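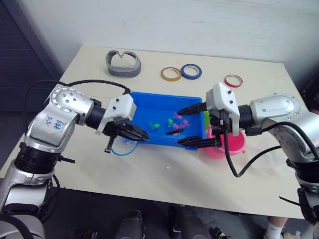 Green and pink toy fish in a shallow blue tray.

Toy fish sorting is a tabletop activity in which small plastic fish are moved in and out of a tray, usually by color. It is found in preschools, in home learning kits and in some therapy rooms. Sellers and enthusiasts credit it with a long list of benefits, few of which have been tested apart from those of sorting play in general.

Materials

The basic set consists of a tray and a handful of molded fish in two or more colors. The tray is normally shallow, with a low raised rim and rounded corners, and is often blue, a choice generally explained as suggesting water. Whether young children make that connection without being told is unclear. Many treat the tray as a plate.

The fish are usually simplified to a body, a tail and a bump or dimple for the eye. Catalogs sometimes give them species names, although fish from the same mold may be sold as trout in one set and as tropical fish in another. The Clokum set of 34 fish came with a card naming each color as a separate species. The card was dropped from later printings of the box.

Trays and fish are also sold apart, and mixed sets are common in classrooms. A tray made for paint or beads serves as well as one sold for fish, despite the higher price often asked for the latter.

Methods

In the plainest version, all the fish start in one tray and the player takes out every fish of a named color. Other versions ask for rows, for alternating colors, or for fish to be turned to face the same way. Fish may be picked up by hand, with tongs or with a spoon. Some versions add a magnet on a string, which turns the activity into a fishing game and tends to end the sorting.

Water is optional. A shallow tray holds very little of it, and a rim low enough for easy reaching is also low enough to spill over. Dry rice and dyed sand are suggested as substitutes in activity books, usually without mention of the sweeping.

Claimed benefits

Promotional material commonly states that the activity builds finger strength, attention, early math and patience. The first claim is reasonable where tongs are used, as squeezing them takes some effort. The claim about math rests on the idea that grouping by color leads to grouping by number. It may do so, but a child who can separate pink from green has shown only that.

The most frequently repeated account comes from the Vekarberg preschool program, which kept notes on 21 children over one school year and reported "calmer hands" at the end of it. The notes did not define the phrase, and no comparison group was followed. Fitzgerald Villanueva, reviewing the notes for a teachers' newsletter, observed that the children had also grown a year older. Supporters replied that the teachers had seen the change for themselves.

Origins

The Delacroix toy catalog described the activity as an old harbor pastime, and this has been copied into many later product pages. No source was given. The catalog's own first fish set, item 1472, was listed under bath toys and did not mention sorting. A rival account credits Sakari, a maker of counting aids, whose early box held 17 fish and a folded instruction sheet. Surviving copies of the sheet are undated, so neither claim can be settled.

Safety and care

Small fish are a choking hazard for children who still put objects in their mouths, and age labels differ from one maker to another even for pieces of similar size. Hollow fish with a seam or hole can take in water and should be squeezed out and left to dry. Solid ones can be washed with dish soap. Color may fade in sunlight, with pink often said to fade first, though this probably depends on the plastic.

See also

Bead sorting
Bath toy
Fishing game
Counting bears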